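Roltwood Casino withdrawal limits, has anyone read the new terms?

slowroll_pat
They changed the terms in August. Weekly cashout cap is now $300 unless you're in the Gold tier. I had 3784 in there from one very silly evening of blackjack. At this rate I'll be paid by the time my roof needs replacing again.

tenpastnine
Was it bonus money? Coste has had the same cap for years but only on bonus winnings.

slowroll_pat
No bonus. My own deposit, my own bad judgment.

Rivermuck
Unpopular opinion, but the cap was always in there. Section 10, under "Payment Scheduling." They just started enforcing it. Read before you deposit.

slowroll_pat
Section 10 used to say "may." Now it says "will." I have the old version saved, as a man with no hobbies does.

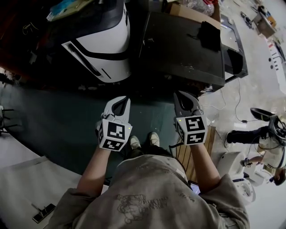

Re: Roltwood Casino withdrawal limits (page 2)

tenpastnine
OK, "may" to "will" is a real change. I'd send them both copies and ask for the version you signed up under.

Rivermuck
And they'll point to the line that says they can change any line. Still, go ahead.

dealer_stands_17
Moved to Danside last winter over this kind of thing. Took out $323 and had it the next morning. The slots are ugly and the chat support thinks my name is Valued, but they pay.

Rivermuck
One small cashout proves nothing. Try it with four figures.

dealer_stands_17
I'd have to win four figures first.

slowroll_pat
Email sent with both copies attached. Auto reply says they value my patience — first thing of mine they've put a value on without a cap.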